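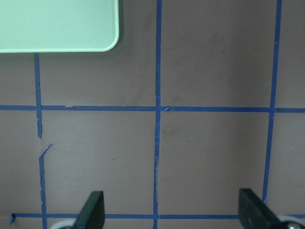
So I finally made it out to the Feltdale open day! It was an 80 minute drive, I got lost by the feed store (again), and I still got a parking spot right by the door. The workshop belongs to Jenen, a small robotics outfit, and once a year they let regular folks wander in and ask silly questions. I asked plenty.

The first thing I noticed was the blue tape. It's the same painter's tape I used in my hallway in July, stuck down in big squares all over the table, and it's every bit as raggedy as mine was. I'd pictured something a lot fancier — glowing lines, lasers, I don't know. I found the scruffiness kind of comforting.
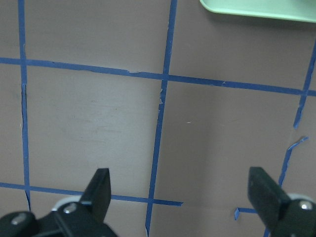 Niamh Tully told our group that people always ask her how strong the arms are, and she wishes they'd ask how gentle they are, because gentle is what takes up her whole week. Somebody's kid asked if it could pick up an egg. She said to ask her again next year.

I got a stool near the front, and I'm so glad I did, because the small stuff is the fun part. There are two arms, silver with pale blue caps on the joints, and each one ends in a black gripper with two fingers. One was down by a mint-green tray with a white plate on it (I want that tray for my kitchen, by the way).

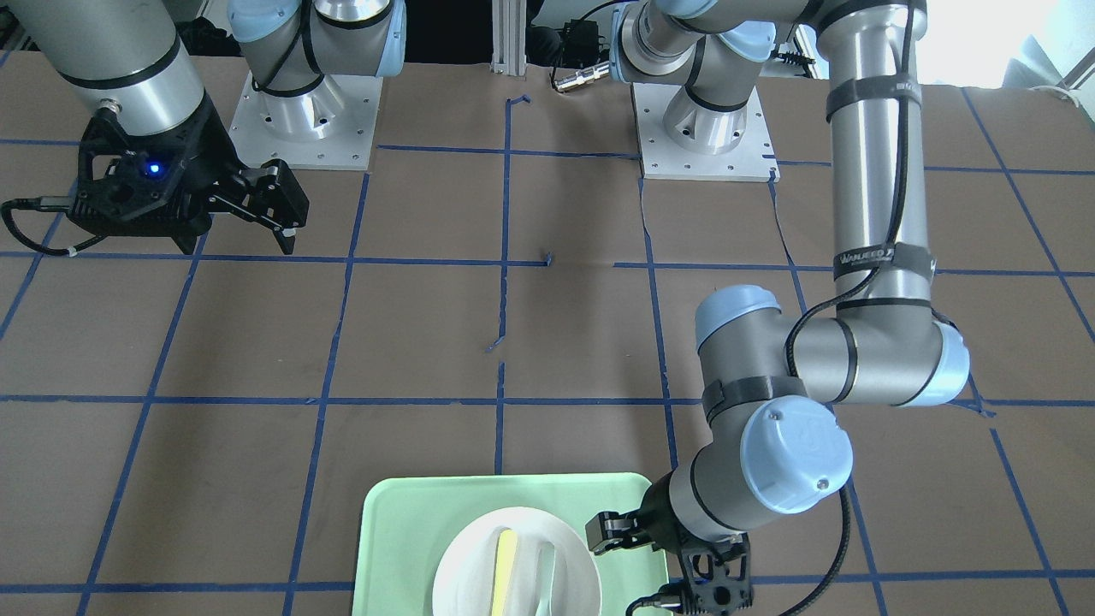
Both arms at the table, with the tray and plate down in front.

Vidar Fjeld did most of the talking after that, and he's a hoot. He started out fixing espresso machines and he still talks about motors like they're moody customers. He said the lab's logbook was up to 1,752 tries, and he read us a few of his favorite entries. Number 424 just says "no." I laughed way too loud.

We also got a long detour about the wiring, which I mostly didn't follow, and then it was back to the tray for a bowl and a little yellow thing. I leaned in so far I nearly came off my stool.

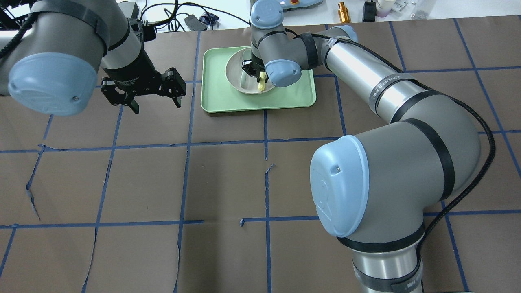
One gripper down in the bowl, the other open over the table.

I stayed for 2 sessions and would have stayed for a third if my sister hadn't been texting me about dinner. There were lemon cookies by the exit, and I took one for the road — okay, I took several. If you go next year, get there early and grab a stool on the left, and bring a sweater, that building is chilly!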